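From: Akua Essien
To: handheld-units list
Date: Jul 22, 2023
Subject: Re: [handheld-units] Finger retention fault, Radholm units, interim instruction

Dear colleagues,

This message replaces the short notice sent to the list earlier in the week and answers the question raised by the Quartey site, quoted here in full.

> Our operators have asked whether the stop on handheld units
> applies to every unit or only to those with the older clamp
> screw. We have one unit that dropped its finger during a
> session on the upper floor. The finger landed next to the
> operator's foot. No one was hurt, and the finger itself
> looks undamaged. We have put the unit aside and would like
> to know whether it may be refitted locally or must be
> returned. We would also like to know whether sessions that
> were recorded before the drop are affected.
>
> Quartey site office

The stop applies to every handheld unit in service, whichever clamp screw is fitted. At present we have reports of two dropped fingers, the one at Quartey and an earlier one at Gonora. Both units had passed the weekly check. The check as written asks the operator to confirm that the finger is present and straight. It does not ask anyone to apply a load to it, and a finger that has begun to work free will still pass.

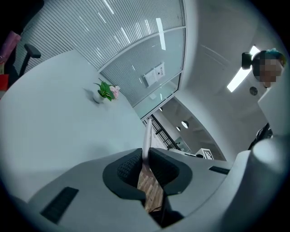
The fault concerns the clamp that holds the finger inside the housing. When the clamp screw backs out, the finger is held only by friction, and a light sideways knock may be enough to release it. The clamp cannot be inspected from the operator's side with the finger in place. Seen from the unit's own camera, the finger stands up through the mesh pad with a narrow gap at its base, and the floor can be seen through that gap. A dropped finger can therefore be expected to go straight to the ground or onto whatever is beneath the operator's hands. For this reason units are not to be held over another person, a stair opening or an open railing at any time, including during setup and when a unit is being passed from one operator to another.

With regard to the Quartey unit, please do not refit it locally. Return it to Radholm with the finger bagged separately and the clamp screw left exactly as found. If the screw has come out altogether, place it in the same bag as the finger and note where it was recovered. We would like to measure the threads before anyone cleans or turns them.

All other units may return to use once the following has been done and entered in the unit log:

Remove the finger and the clamp screw.
Inspect the screw for worn or flattened threads. Replace it if there is any doubt.
Refit with the thread compound supplied in kit 277.
Allow the compound to cure overnight before the unit is handled.
Pull the finger by hand along its length and then to each side. Any movement is a failure.

The hand pull is to be repeated at the start of every session until further notice. A unit that fails it is to be tagged and kept out of the charging rack, so that it is not picked up by the next shift.

Recordings made before the drop may be kept. Please mark the last 7 sessions from the Quartey unit for review, as a loose finger may have shifted its resting position without the operator noticing. The case number for both incidents is 979.

Hitach has been asked to propose a captive screw. We expect to circulate a drawing in September, and comments from sites will be invited at that time. Reports of further loose or dropped fingers should be sent to me directly, with the list in copy.

Akua Essien
Equipment Safety
Radholm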